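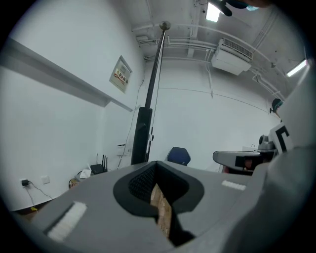

Photo: Tassanee Somboon

Review: Triltwood Gradeo folding walking poles
By Desta Seyoum
Posted 06/05/2020 in Gear, Walking

The Gradeo is a folding aluminium walking pole made by Triltwood and sold in pairs. It is aimed at people who travel with a suitcase and walk on some days of the trip, which describes most of my overseas walking. I bought mine at full retail price last October, before a trip that was split between city streets and the hill tracks above Saithong, and have used them since on local fire trails and on one multi-day walk with a full pack.

My previous poles were telescopic, with twist locks. They worked well enough but did not fit diagonally in any bag I was prepared to check in, and one of the locks had started to slip under load. The comparison in this review is mostly with those.

Construction

Each pole has 3 sections joined by an internal cord with a plastic sheath at the joints. To assemble it, hold the grip, let the lower sections hang, guide the ferrules together and pull down on the upper shaft until a spring button clicks out through the tube. To fold it, press the button and push the shaft back up. The upper section also has an external lever clamp for height adjustment.

The tubing is the same diameter throughout the lower two sections, with no taper. The ferrules are machined and fit closely. There was slight resistance when they were new, and this eased over the first few walks without becoming sloppy. With the pole assembled and the tip planted, there is a small amount of rotational play at the middle joint and none that I can feel at the lower one. The play is the same on both poles, so I assume it is within tolerance. It has no effect when walking.

The spring button is the part I would watch. It is small, sits nearly flush with the tube and has to be pressed fully in before the shaft will move. With bare hands it is fine. With liner gloves it is fiddly, and with thick gloves I could not do it at all and had to take one off. Fine grit also collects around it. Rinsing under a tap and working the button in and out clears the grit, and I now do this after any walk on sand.

Adjustment

The lever clamp has printed height marks at 20 mm intervals. The marks are on the front face of the shaft, where they can be read while standing, and they have not rubbed off. The adjustment range is shorter than that of a telescopic pole, as it is with most folding designs, so it is worth getting the size right. Triltwood publishes a chart by user height. I fall near the boundary between two sizes and chose the longer one, which was the correct decision for descents and leaves me near the bottom of the range on steep climbs.

Clamp tension is set by a thumb screw on the opposite side from the lever. From the factory, one pole was set correctly and the other was too loose and slid down under body weight. A part turn of the screw fixed it. Check both before relying on them. The instructions mention this, in small type, on the reverse of the size chart.

The levers have a flat profile and do not catch on trouser fabric or scrub. My old poles had a more prominent collar that regularly hooked on fencing wire at stiles.

Grips and straps

The grips are closed-cell foam with a short extension below the main handle. The foam is firm. It absorbs little sweat, dries quickly, and was comfortable in humid conditions over a full day. The extension is useful on sidling tracks, where the uphill hand can drop down without the pole being readjusted. I would like it to be longer. As supplied, my hand reaches the end of the foam and partly grips bare tube, which is slippery when wet.

The straps are plain webbing with a soft lining, and are marked left and right. Length is set by pulling a wedge out of the top of the grip, sliding the webbing, and pushing the wedge home again. This holds securely but cannot be done while walking. Anyone who alternates between gloves and bare hands during the day will find it a nuisance. The lining has pilled where it crosses the back of the hand.

The top of the grip is rounded and wide enough to palm on steep descents. There is a mould line across it that I noticed on the first long downhill. I took it off with fine sandpaper.

Tips and baskets

The tips are carbide, in a replaceable plastic housing that is pushed onto the lower shaft. Small trekking baskets are supplied and screw on. Rubber feet are also supplied, and for travel use these matter more than the tips do. On paving, tiled station floors and footbridges, a bare carbide tip is noisy and has very little hold.

The supplied feet are adequate on dry concrete. On wet granite setts they slipped often enough that I stopped trusting them. They are also a loose fit, and I lost one in mud on the second day out. I replaced both with a set of Tistora feet, which are made of a softer compound, have a flat angled sole and fit the Triltwood tip housing tightly. The Tistora feet grip noticeably better on wet stone and wear noticeably faster. I carry a spare set in the first aid pouch. They should not be left on for muddy tracks, since they pack with clay and lose whatever advantage they had.

On the track

The main test was the ridge walk out of Saithong. The route descends 1000 m from the saddle to the road, with formed steps in the upper part and eroded clay and tree roots in the lower part. I walked it with a day pack and with a left ankle that was still stiff from an old sprain.

On the steps, the poles were planted ahead and loaded heavily at every drop. Neither clamp moved. The shafts flex a little under this sort of load, more than my old poles did, and there is a faint tick from the middle joint as the weight comes off. The tick is audible but did not get worse during the day. On the clay section, the baskets did what they are meant to do, although they are small and a bigger diameter would have helped in the softest patches.

Swing weight is low. The mass is concentrated towards the grip and the lower section is light, so the pole comes forward with little wrist effort. This was the main difference from the telescopic poles, and I noticed it more late in the day than at the start.

I jammed the right pole between two roots and fell sideways across it. The lower section took a slight bend. It still folds and locks, but the ferrule now needs to be rotated to a particular position before it will seat. Triltwood sells individual lower sections, and I have ordered one. The cord has to be untied at the tip end and rethreaded, and the procedure is set out with diagrams on the company's support page. I have not yet done it and will add a note when I have.

In transit

Folded, the poles fit across the base of a medium suitcase and inside a large day pack with the lid closed. This is the reason to buy them. The supplied bag is a thin drawstring sack. It keeps dirt off clothing but gives no protection from the tips, so fit the rubber feet before packing. The folded sections are held together only by a loop of elastic, which is easily dislodged. I use a hook-and-loop cable tie instead.

I put them in checked luggage on every flight. Rules on carrying poles into the cabin differ between airports and are applied at the discretion of the screening staff, and I did not want to argue the point or surrender them. Anyone intending to travel with carry-on only should ask the airline first.

On buses and trains they can be folded in a few seconds and kept between the knees. My old poles, even fully collapsed, had to go in the rack.

Clean the tips and baskets thoroughly before flying back into Australia, and declare them. Soil in the basket threads is easy to miss. An old toothbrush is the best tool for it.

Warranty and spares

The warranty is 3 years against manufacturing faults. Bent shafts, worn tips and worn feet are excluded. Tip housings, lower sections, baskets and cords are all listed as spares. My lower section was in stock when I ordered it. The clamp is not listed separately and would have to be replaced with the whole upper shaft.

Points for

Short folded length.
Low swing weight.
Clamps hold under full load once adjusted.
Readable height marks.
Most parts available individually.

Points against

Spring button difficult with gloves and prone to grit.
Supplied rubber feet loose and poor on wet stone.
Foam extension too short.
Strap length cannot be changed on the move.
One clamp needed adjusting out of the box.

Who they suit

Walkers who fly, use public transport and want poles for day walks on made tracks should consider these, and should budget for better feet at the same time. For extended walking with a heavy pack, particularly off track, I would still take a stiffer telescopic pole with a wider adjustment range. I did carry a full pack with the Gradeo for several days and nothing failed, but the flex on creek crossings was more than I like when the pole is the third point of contact.

They are not a substitute for a walking stick. A friend recovering from knee surgery tried mine and found the straight grip uncomfortable for constant vertical load, and her physio recommended a different handle shape altogether.

Comments are open below for questions on sizing. Please include your height and what you currently use.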